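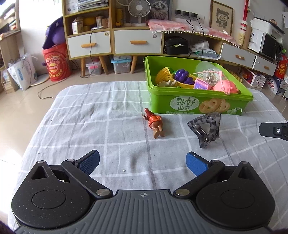 Fig. 1. Small things on a bed: a figurine and a hair clip on a checked sheet.

Handout 4: How We Put Things Into Groups
Everyday Thinking, Voyle Community College
Instructor: Lachlan Kingi
April 7, 2020

Hello again, everyone. These are the notes for the session on categories, and as usual they are longer than I meant them to be. Read them once straight through with a cup of something, and then go back to the parts on fuzzy edges and on goals, which will matter most for your short paper. Words you should be able to explain by the end are listed at the bottom.

Where we left off

Last time we talked about attention, and how much of what reaches our eyes and ears simply gets dropped on the way in. Today's topic picks up with whatever is left. Once you've noticed a thing, what do you take it to be? Suppose a dog you have never met comes around the corner. You don't have to work out from nothing that it may bark, that it probably likes being scratched behind the ears, and that you shouldn't grab its tail. You get all of that more or less for free the moment you think "dog." A category is a kind of shortcut, and we lean on thousands of them before breakfast.

There is a cost, of course. The shortcut may be wrong about this particular dog. We'll come back to that when we get to stereotypes, so hold on to the thought for now.

The old view: rules

For a very long time the usual answer was that a category is a definition. To be a triangle, a shape must be closed, flat, and have three straight sides. If it has all of those it's in, and if it lacks any one of them it's out. Every triangle is exactly as good a triangle as every other.

This works beautifully for triangles. It works pretty well for "grandmother" in the family-tree sense, and for "odd number," and for a good many legal terms (lawyers put a lot of effort into making it work, bless them). Then you try it with an ordinary word and things get messy very fast. Take "game." Does a game need a winner? Not if you count a child bouncing a ball off a wall. Does it need more than one player? Solitaire says no. Is it done for fun? Ask somebody who plays for a living. You can keep patching the definition all afternoon, and I have had classes that did, very happily, but somebody always finds another case.

Try it yourself with "furniture," "breakfast," or "tool." Write down the best rule you can, then hand it to the person you live with and let them attack it.

The second view: best examples

Now think of a bird. Go ahead, take a second. Most people in this part of the world picture something like a robin or a sparrow. Hardly anyone pictures a penguin or an ostrich, though we would all agree, if pressed, that both of those are birds. So the members of a category don't seem to be equal after all. Some feel central and some feel as if they were let in at the last minute.

This idea goes by the name of prototype theory. The thought is that we carry around a sort of average or best case, and that we judge new things by how close they come to it. It accounts for several things that the rule view has trouble with:

People are quicker to agree that a robin is a bird than that a penguin is.
Asked to list kinds of fruit, people tend to start with apples and oranges and reach olives late or never.
We use hedging words in a patterned way. "A penguin is technically a bird" sounds fine. "A robin is technically a bird" sounds peculiar.

A close cousin is the exemplar view, which says we don't store an average at all. We store lots of particular remembered cases, and compare new things with those. If you grew up next door to a chicken farm, your "bird" may be built from a great many chickens. The two views make similar predictions much of the time, and for this course I only need you to be able to say how they differ.

Fuzzy edges

If belonging is a matter of degree, then edges ought to be blurry, and they are. Is a tomato soup a drink if it comes in a mug? Is a rug furniture? Is a bookend? In our classroom exercise back in the fall course, I gave out a set of 200 word cards and asked pairs of students to sort them into "tool" and "not a tool." Hammers and pliers gave no trouble. Pencils, ladders, and string kept people arguing right through the break. The part I enjoyed most was that when we ran the same cards again the following week, several students disagreed with themselves.

Please don't think of this as sloppiness. A category with soft edges can stretch when the world hands us something new. The first people to see a telephone with no cord didn't need a committee ruling before they could call it a telephone.

Levels: the comfortable middle

Categories also stack. The same animal is a living thing, an animal, a dog, a spaniel, and a springer spaniel. All of these are true at once, and yet there is one that we reach for without thinking. If it's lying across your kitchen floor, you say "Watch out for the dog." You don't say "Watch out for the mammal," and unless you're a breeder you probably don't give its full breed either.

That middle rung is called the basic level. Above it, things share too little to be much use (what do a chair and a lamp have in common, other than that you have to move them on moving day?). Below it, you pay extra effort for a small gain in detail. Children usually learn the middle words first, too: "dog" before either "animal" or "spaniel."

Expertise shifts the rung. A gardener looks at what I would call "a bush" and sees something with a first and last name. The textbook chapter calls this "downward drift," and I think that is a good phrase for it – the more you know, the further down your comfortable middle goes.

Grouping by purpose 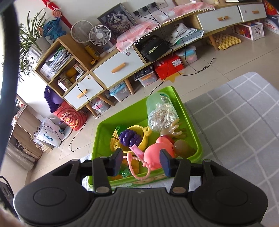 Fig. 2. A green plastic tray of toys, with a jar of cotton swabs among its contents.

So far all of our examples have been the tidy kind that you might find on a classroom poster. But a great deal of the grouping we do at home has nothing to do with what things are like. "Things to save in a fire" might include a cat, a passport, a photo album, and a laptop. These don't look alike, aren't made alike, and would never share a shelf in a store. What holds them together is a goal. These are called ad hoc or goal-derived categories, and we invent them on the spot all the time: things to take camping, gifts for a picky uncle, whatever has to be off the table before supper.

Place can do the same job. Anybody who has a kitchen drawer for batteries, birthday candles, and takeout menus has a category that is held together by nothing but the drawer. And the surprising thing is how well it serves! You know just what belongs in there, and you'd be annoyed to find a spoon in it, though you'd have a hard time writing down the rule.

Goal-derived categories have best examples too, by the way, but they work differently. The best example of a bird is something like the average bird. The best example of a food to eat on a diet isn't one with an average number of calories. It's the one with as few as possible. So the center of a goal-derived category sits near the ideal, off at one end. This comes up on the final every year, so do put a star next to it.

When the shortcut goes wrong

Back to that unfamiliar dog. Everything that makes categories handy also makes them risky when the things being grouped are people. We fill in what we haven't seen. We remember the cases that fit and let the others slide. We also tend to think that members of a group are more alike than they are, above all when it's a group we don't belong to. None of this takes any ill will, and smart people do it as readily as anyone else.

What seems to help is more detail about the particular person and a bit more time before deciding. We'll spend all of next session on this, so I'll leave it there.

Your short paper

Choose one shelf, drawer, bag, or box in your home and write 4 pages on how its contents are grouped. Say which things belong by likeness, which by purpose, and which are there only by habit. Then ask one other person in the household (or over the phone, if you live alone – describe it to them) how they would sort the same things, and tell me where the two of you part ways. I'm much more interested in the disagreements than in a neat result. Spelling won't be graded, but please do put your name on it.

Send it to the course mailbox, or leave it in the tray outside Room 368 in Skamitz Hall if the building is open to you.

Reading

Stitier Reader, the chapter called "Sorting the World." You may skip the part on computer models unless you like that kind of thing.
The Konier packet, first two articles. The second is dry for a few pages and then gets quite good.

Terms to know

definition view
prototype
exemplar
fuzzy boundary
basic level
goal-derived (ad hoc) category

The summer section in August will use a newer edition of the Reader, so if you were planning to pass your copy along to a friend, check with me first.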